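In Praise of the Town Swap Shelf

By Edit Fülöp
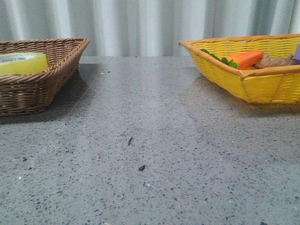 4 min read

I moved to Prastska in September with two suitcases and a box of books I had already read. By the second week I had found the swap shelf, and I have been telling people about it ever since, usually people who only asked me how the move went.

The shelf is in the entrance of the old bus station, on the left as you come in from the river side. It's long and a bit crooked. You leave what you don't need and you take what you do. There is no sign-up sheet and no card. A handwritten sign asks that you not leave food, medicine or anything alive, and I would love to know which of the three came first.

I have taken from it, so far, a colander, a dictionary of fishing terms, a desk lamp with a new plug, and a coat I get compliments on. I have left most of the books, a set of curtains that fit no window in my new place, and a waffle iron I was sad to part with (it makes wonderful waffles, but I was making them far too often). The waffle iron was gone before I had finished buttoning my coat.

What I love about the shelf is how different it is from giving things away the usual way. When I drop a bag at a charity store, I feel fine for as long as it takes to walk back to the car, and then I forget the whole thing. The shelf works on me in a different way. I go back to look. I want to see whether the curtains have been taken, and when they have, I walk around town looking up at windows. I haven't found them yet! But I know so many windows now, and I have learned which streets get the evening sun and who grows tomatoes on a third-floor balcony.

My neighbor Ottó Jakab thinks I'm too romantic about it. He says a swap shelf is a slow trash can, and that for every good lamp there are ten cracked mugs and a phone charger for a phone that hasn't been sold in years. He has a point about the chargers. There is a whole shoebox of them, and it never seems to get any emptier. But I have seen Ottó at the shelf on three separate mornings, and last week he was carrying home a bird feeder.

The serious argument against swap shelves, the one I hear from people who have thought about it, is that they make it easier to buy things carelessly. If you know you can leave the bread machine at the bus station, you won't think so hard before you buy the bread machine. I can believe that this happens. I just haven't noticed it in myself, and I have been looking. Seeing the same kinds of things come through again and again has made me much slower in stores. Fondue sets, for instance. I used to want one. I have now seen so many pass through, nearly all of them in the original box with the forks still wrapped, that I have been cured for life, at no cost.

There is also the matter of repair. Orsolya Somogyi, a retired radio technician, stops by most afternoons and takes away anything with a cord. A few days later it comes back with a strip of paper tied to it: "works," or "works, but hums," or "left speaker only." I own a radio of the second type. The hum is about the pitch of a contented cat and I would miss it. Those little strips of paper are some of my favorite writing in town. Everything you need to know, in three words, from someone who took the trouble to find out.

I grew up in a place with 4,000 people and a lot of garages, and every garage was full. My parents saved jars, string, boards, half bags of plaster, and chairs that needed one leg. The idea was that someday someone would need them. The idea was right! Someone did need them, probably the family across the road, who were meanwhile out buying a chair. All those things were sitting in the dark a few steps from the people who could have used them. A shelf by a door would have fixed it, and it would have given my mother her garage back.

So I would like every town to have one, and I don't think it takes much. You need a dry spot that people already walk past. You need someone with a key and a broom who will clear out the sad stuff every so often. You need a sign, and I'd keep it short. I would resist adding an app, a points system or opening hours that only suit people with no jobs. The town of Drillel, down the line from us, started a shelf with a long list of rules, and when I visited, there were two paperbacks on it and a laminated page of conditions. Then they took the page down, and a friend there tells me she can hardly get near it on her lunch break.

If you are shy about it, start by leaving something good. People tend to begin with whatever they feel guilty throwing out, and that's how you end up with the shoebox of chargers. Bring a thing you like and have enjoyed enough. A puzzle with all its pieces. The second-best umbrella. Put it down near the front, at eye level, and go have a coffee.

Then go back and look. I'm off there myself this afternoon with a cake pan and a very decent pair of boots, size nine, in case you're nearby.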